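A bed does not need ironing. A green sheet with fold lines down the middle is a made bed, and I will defend that.

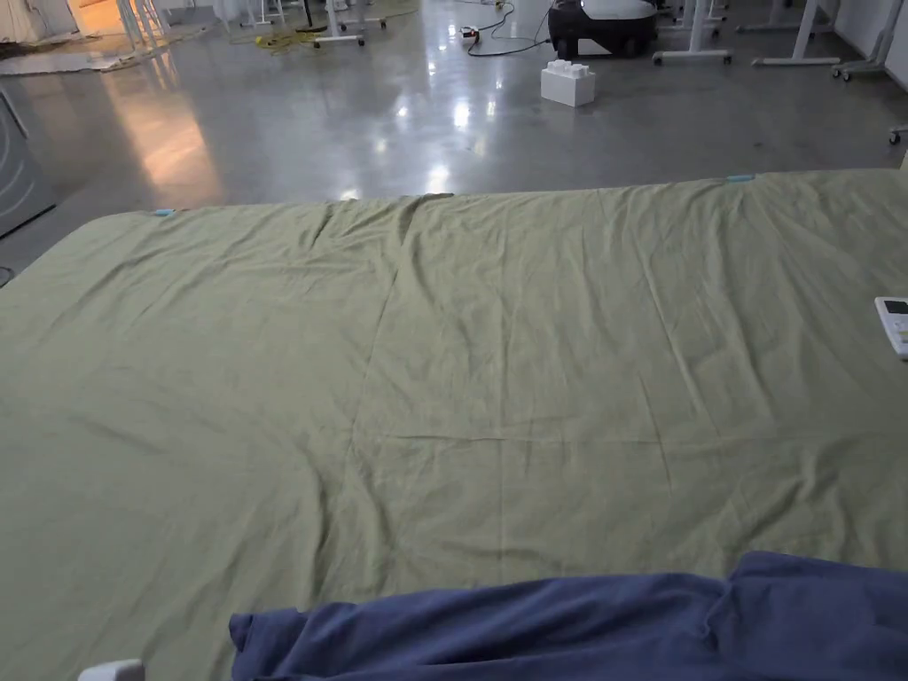 Ondaser Housekeeping Club | Opinion

Clips at the corners do more good than an iron – they keep the sheet where you put it. Clear the remote off first,
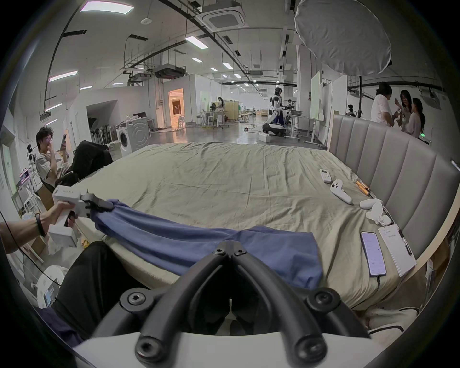 then pull the fabric toward you and stop. Creases are fine. I would spend the 2 minutes on the pillowcases.

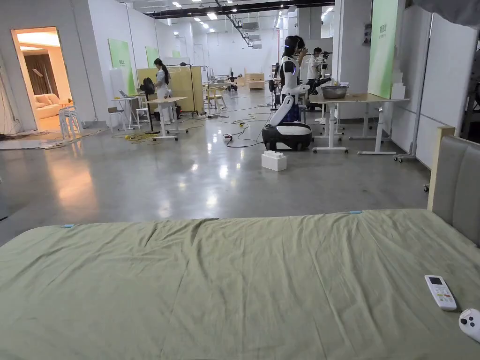 Imre Kun disagrees, and wrote to say that a wrinkled sheet keeps him awake.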